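March, 6 am

Ruth Heywood has talked me into the Rislow club's beginner program, which is how I came to be at the Brunmont track before breakfast with one sock inside out. The plan said 2,000 metres easy, then stretching. I'd like a word with whoever wrote "easy". Five laps, near enough, and I had opinions by the second bend.

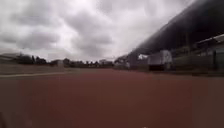
Brunmont track, grey sky, big stand.

Ruth runs like someone catching a bus she knows will wait. I run like someone who has missed it. She kept up a steady conversation about her sister's kitchen renovation while I contributed the odd vowel. They're going with the dearer benchtop, I gathered.

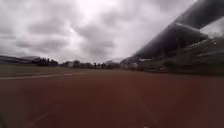

By lap four I'd stopped caring about benchtops and begun bargaining. If I finished, I could have the big coffee. If I finished without walking, a cheese scone as well. I walked a bit. Had the scone anyway, at Prundano, and Ruth had the decency to look at the specials board.

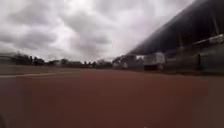
Clouds over the red track, and the roof again.

Left calf complaining, right one sulking in sympathy. Twelve weeks of this, the sheet says, and it's on the fridge now so I can't claim to have lost it. Must buy socks.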